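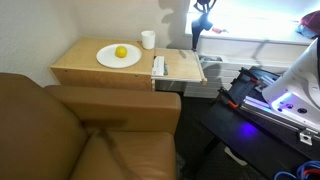
Jandener side cabinet with drawer
Item group: Occasional furniture / Used and ex-display
Listed 28 January 2020

We get sent a lot of side tables that claim to be "storage solutions." Most are a box with a knob on it. The Jandener is also a box, and we'd like to be clear about that before you spend 200 on it.

What you get is a pale wood cabinet with a flat top and a pull-out drawer. The edges are left exposed and the screw heads show on the front. The maker calls this "honest construction." We call it visible screws. If that bothers you in a photo it will bother you more in your living room, so look at the Lostside version, which has covered fronts and costs more for the privilege.

The top takes a plate and a cup with space left over, and that is a fair test of a table meant to stand next to an armchair. We would not put a large lamp on it as well and expect to have anywhere left for your dinner.

The drawer is the better half of the design. It has a low rim, so flat things suit it: mail, leaflets, a remote, the instructions you meant to read. Tall things don't. Pulled out, it hangs over the floor to the side, so measure the gap before you order. In a corner, the drawer has to face the open side of the room. We have had 4 of these come back and every one was bought for a space too tight to open it in.

Does it go with leather? The brochure says it "complements any seating." Nothing does that. Next to tan or brown it looks fine to us. Next to dark wood we think it looks like it belongs to somebody else.

Condition: ex-display, light marks possible
Assembly: supplied built
In stock: 9
Delivery: ground floor only, from February
Returns: unused, within 9 days, buyer pays carriage

The armchair is not included. It is a separate listing under Tshabalala seating, and no, there is no discount for taking both.

Mimik wax for bare wood is sold separately. Try it on the underside first, whatever the can says.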